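Workshop notebook, April 2020
Bench two, mostly me, with notes from Peninah where marked

Right, back to the beeswax polish, which I promised to write up properly before I forget which tin is which. The last batch (the Purkora turpentine one) went grainy again. I'd let it cool on the windowsill and the cold from the glass got into one side of the tin, so half of it is lovely and half of it is like wet sugar. Peninah says stir until it clouds and then leave it alone. I always stir too long, I can't help it!

Anyway, new go this morning. 200 g of wax, grated on the big cheese grater that must never go back to the kitchen, melted in the double pan, and then the turps added off the heat with the back door open. I poured at 63 first time and it skinned over before I'd filled the third tin, so I put the lot back in and warmed it gently. Second pour was much better. Five tins, labelled K1 to K5, lids off overnight under a clean tea towel.

Tested K1 on the offcut of ash from Prostwood and on the arm of Halina's chair (the underside, Halina, don't fret). On the ash it buffs up very nicely with an old sock, a bit yellow perhaps. On the chair it sits on top of whatever was there before and stays tacky. Old shellac is my guess, but it could be varnish, so I'll try a dab of meths behind the back leg tomorrow and see if it softens.

Chair notes while I'm on it. Halina Kaczorowski's nursing chair, beech frame, four rails, two of them loose and one glued by somebody with far too much enthusiasm. I knocked the front rail out with the rubber mallet and spent almost 33 minutes picking old glue out of the mortise with a dental probe. Warm vinegar on a rag helped. The tenon is a bit thin now, so it wants a shaving of veneer on each cheek before it goes back. Dorota has some beech veneer in the long drawer under the clamps, or she did in November.

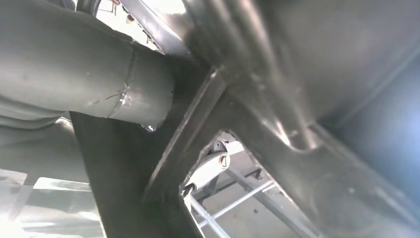
Photo: Celina Laskowska

Cane seat next. I ordered a coil of number three from Śliwiński and it came as number two, which is too fine for these holes, and I only noticed after I'd soaked a dozen strands of it. Hung them up to dry again over the broom handle. They've gone a bit curly but I think they'll do for the little stool. Have written to ask for a swap on the rest of the coil - no answer yet, and I expect they're short-handed like everybody else.

Peninah's note: "Soak for 11 minutes, no more, and use the rainwater from the butt. Tap water here marks the shiny side." I've never had it mark, but I haven't been looking either. Will do two strands each way and leave them side by side on the shelf.

Glue pot: the Kerard pearl glue is down to the last scoop. The fresh lot I made is too thin, I put the water in by eye. It strings nicely between finger and thumb for a second and then lets go, so I'll leave the lid off and let it thicken a bit before trusting it with a chair rail.

Przemysław, if you're reading this, I've borrowed the sash clamps, the two with green handles. They're on the settle in job 307, and I'd like to keep them on there until the back panel has stopped creeping. The panel shifted by a hair when I tightened the top one, so I've packed it with cardboard and gone up in quarter turns.

Still to do: meths test on the back leg, veneer for the tenon, check K1 to K5 for grain, chase the cane. Also buy socks, as we've used all the odd ones.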